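**Wednesday, bench 2, layout and volume check before the June dye series**

Picked up from K. Jafri's note on the shared sheet: the low points in the last Brindach dilution set all trace to one pipette, and she wants it checked before anyone repeats the set. Agreed. Moved the check to the cloth bench, where the light is even and a drip shows up.

Balance warmed up from 8:30. Water drawn the evening before and left in the room. Room at 22 °C by the wall thermometer, same at the end.
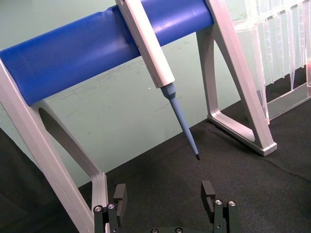
Storage between runs is the first thing to settle, as half of Kulsoom's note is about it. Pipettes have been left lying on the bench with liquid in the tip, and I think that is how the Brindach one got wet inside. Rule for this series: tip off, then back on the blue bar, shaft down, with the bare black end clear of everything. The Trallov stand will do for this. Spare tips stay in their box with the lid down.

Check itself, set to 500 µL:

- pre-wet each new tip three times
- dispense to a tared vessel, touch off on the wall
- read after the display holds steady
- new tip after every fifth dispense
- 13 dispenses in total, first one discarded

Mean came out slightly low, inside our limit. Spread was fine except for two readings where I lifted out of the water too fast. Kept both in the sheet and flagged them. Raw numbers are under the Sandhu tab, rows 31 on.

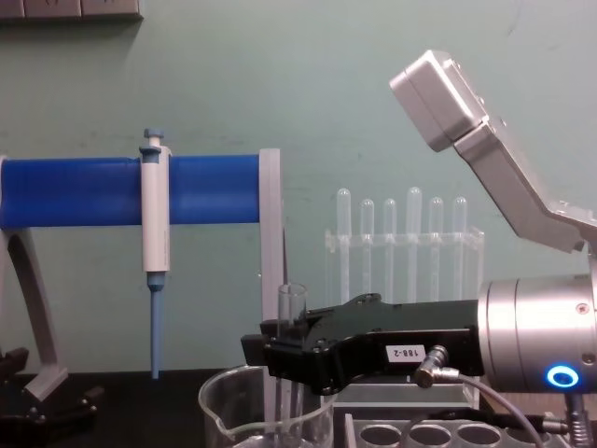 Seal next. Took the lower part off, wiped the piston, put a thin film of grease on the O-ring, reassembled. Held a full tip over dry tissue for a slow count of 20: no drop. Before cleaning it had let one go at the same test, so the old seal was at least part of the problem. I have ordered a replacement from Pollo anyway. Kulsoom asked whether the earlier data can be corrected with a fixed factor. I would say no. A leak depends on how long each person holds the tip in the air, and that was never written down.

Glassware went through the usual wash. Tubes for the series are the plain clear ones, no lip chips, checked against the window. Two rejected for scratches near the base. The rack takes them with enough play that they come out with one hand, but a tube wants to be lifted straight, otherwise the bottom catches.
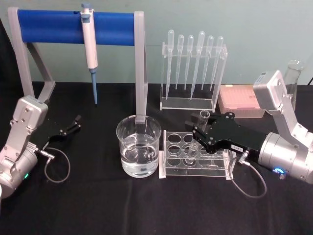

*Bench 2: pipette on its stand at the back left, beaker, one tube at the clear rack.*

Order of work for the dilutions, so that we both do it the same way: water to all tubes first, lowest dye concentration next, then up. Same tip for water throughout, fresh one for each dye level. Mix by drawing up and down three times, no vortex, the tubes are too full for it.

Transfer pipettes are for topping up only. They are not accurate enough for anything that ends up in the sheet, and last month somebody used one for the blank. Keep them upright in the dropper rack, bulb up, and throw them out after one day.
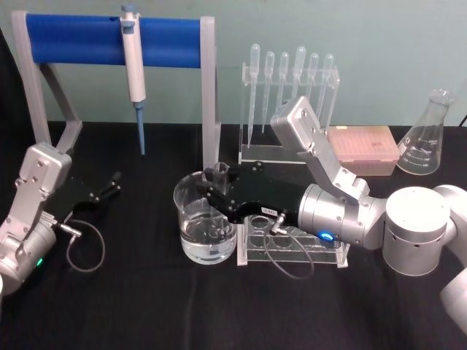 Water for the series comes out of the beaker and goes in fresh each morning. Half full is enough. More than that and the pipette shaft gets wet when the angle is wrong. Anything left over at the end of the day goes down the sink.

Open points:

- repeat the check at the low end of the range, same method
- fit the Pollo seal when it arrives, then recheck at 500
- Kulsoom to decide if the old Brindach set is dropped or rerun
- labels on the tubes: pencil on tape, marker comes off in the wash

Stopped at 4:15. Balance off, cover on.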